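Bamboo sleeping mat 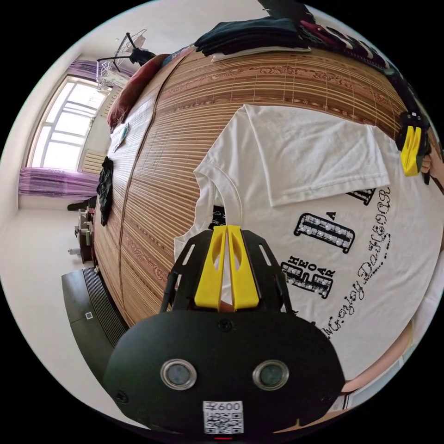
A bamboo-slat mat on a bed, with a printed T-shirt partly folded on top.

A bamboo sleeping mat is a flat bed covering made from thin slats of bamboo laid parallel and joined into a flexible sheet. It is placed over a mattress or directly on a bed base, and is used mainly in warm weather, when it feels cooler against the skin than cloth bedding. Outside sleeping hours the mat is often used as a surface for sorting and folding laundry.

Construction

The culm is split lengthwise, the inner pith is removed and the strips are planed to an even thickness. Slats are then joined by one of two methods. In the threaded type, cords pass through or around each slat at fixed intervals. In the backed type, the slats are glued to a fabric sheet. Edges are normally bound with cloth tape. Many mats also carry a decorative border strip, commonly in a darker brown than the slats and printed with a scroll or leaf pattern.

Wide mats may be made in sections that meet at a seam, which allows them to be folded for storage. Others can only be rolled.

Use as a folding surface

The mat is firmer than a quilt and does not bunch under a garment, so sleeves and hems can be drawn straight. For a short-sleeved T-shirt the usual sequence is to lay the garment flat, turn the sleeves and sides inward, and bring the hem up to the collar. Garments with studded or raised prints are generally folded so that the decoration is not creased. Studs can catch on worn slats, and the shirt should be lifted from the mat, not dragged.

Care

Mats are wiped with a damp cloth and dried in shade. Direct sun makes the slats brittle. Storage at a relative humidity above 60 per cent encourages mould. A survey of household bedding in Lorkport by Boglárka Medve recorded 515 bamboo mats, of which 30 had been discarded within a year of purchase, mostly through mould or failed cords.

See also

Rush mat
Mattress topper
Laundry folding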